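Search this site
Type a word and press Enter

Posted in: Kids' Corner > How Stuff Works > Robot Brains
December | by Macario Quintero

How does a robot know where its hand is?

Close your eyes and touch your nose. Easy, right? You didn't need to look, because your muscles and joints are always telling your brain where your arm is. A robot has to do that with software, and software is my job. I write the part that figures out where a gripper is in a room, and I love it, even on the days when it drives me up the wall!

Our program is called Garkow. To teach a robot to pick things up, we first let a person do the picking up, with a gripper in each hand, and Garkow keeps track of every move. Later on, a robot can practice from those moves (a bit like you learning a dance by copying your big cousin).

So how does Garkow follow the grippers? Look for the white cubes with the black square patterns. Those patterns are called markers. Each one is a kind of name tag that a computer can read really fast. When Garkow finds a marker, it checks two things: which tag is this, and how is it tilted? A square seen straight on looks square. A square turned sideways looks squished. From the squish, Garkow works out which way the cube is facing, and from the size, it works out how far away it is.

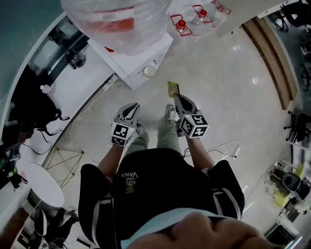

Evaristo Magaña wants to know why we don't put one flat sticker on each gripper and save ourselves the trouble of the cube. Good question, Evaristo! Try it at home with a playing card. Hold it up and turn your wrist, and pretty soon all you've got is the thin edge. A flat sticker would vanish like that all the time. With a cube, there's usually another side to look at when one side turns away.

Now for the tricky part. A camera with a very wide view bends things. Straight lines come out curvy, like your face in the back of a spoon. If Garkow believed everything it saw, it would think the floor was a hill! So before it does any measuring, it un-bends the picture. We teach it how by showing it a checkerboard from lots of different spots. Garkow knows the lines on a checkerboard are really straight, so it can learn how much bending to take out. My first try at this used 41 checkerboard pictures and the answer was terrible (I had held the board in the middle every time, and the bending is worst near the edges). Oops.

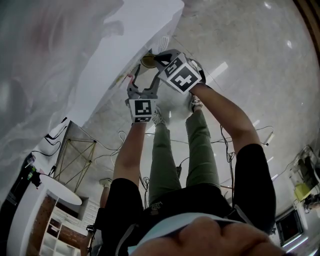
After the un-bending comes a second program, Dromberg, and its whole job is guessing. Sometimes an arm gets in front of a cube and the markers are hidden for a moment. Dromberg looks at where the gripper was and how fast it was going, and fills in the missing bit. You do the same thing when a ball rolls behind the couch and you run to the other side to meet it.

Dromberg can guess wrong, of course. In one long recording with 2465 steps in it, there were 24 where it had the left gripper zooming off through the ceiling. I fixed that with a rule that says a hand can't move faster than a hand can move. It sounds silly, but a computer doesn't know that until you tell it.

Want to be Garkow for an afternoon? Draw a big letter F on a square of paper. Ask a friend to stand across the room and hold it up tilted, upside down or turned partway around. Then you say which way it's tilted and whether it's near or far, using only the F. After that, try it with a letter O and see what goes wrong!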